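Heltley Court Residents' Association
Minutes of the August meeting, ground floor lounge

I'm doing the minutes again, so please forgive the spelling and send me corrections before the next one. We got going at 7:10 because the lounge door was locked and the spare key was at the front desk. Good turnout for August, and the lemon cake was gone before we reached item two!

Last month's minutes were approved with one change. I had written that the bike room would be painted green, and it's going to be gray. Sorry about that.

Elevator. Lirkier came out twice in July and replaced the door sensor on the east car. It still stops a little low on four (I tripped on it myself, carrying groceries), so we agreed to hold back the last 200 dollars of the bill until they come and level it. I'll write to them this week.

Courtyard. The Mangubat quote for new planters came in at nearly 2000 dollars, and that got everybody talking. Some people love the idea, some would sooner fix the bench first, and one household offered to build the planters themselves if we pay for lumber. We went back and forth on this for a good 30 minutes and then put it off until we have a second quote. The bench gets fixed either way.

Trash and recycling. The new pickup schedule from Ostthorpe starts next month, with cartons and paper boxes going out separately from the regular trash. There was a lot of grumbling about how much packaging comes with every little snack these days, mine included.
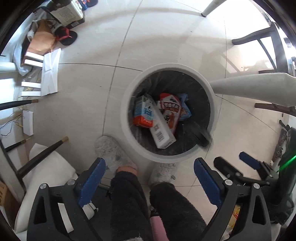
Page 2

We agreed to put a sorting chart by the mail slots, in large print, and I said I'd draft it. Please rinse drink cartons before you put them out (the smell in the chute room last summer was something else). Somebody asked if we could get a second pickup over the holidays, and I'll find out what it costs.

Noise. No new complaints, hooray. Quiet hours stay as they are.

Any other business. The lounge piano needs tuning, and two people want a book swap shelf, which I think is a lovely idea. Bring books next time and we'll find a spot for them.

We wrapped up at 8:40. Next meeting is in September, same room, and I'll pick up the key beforehand.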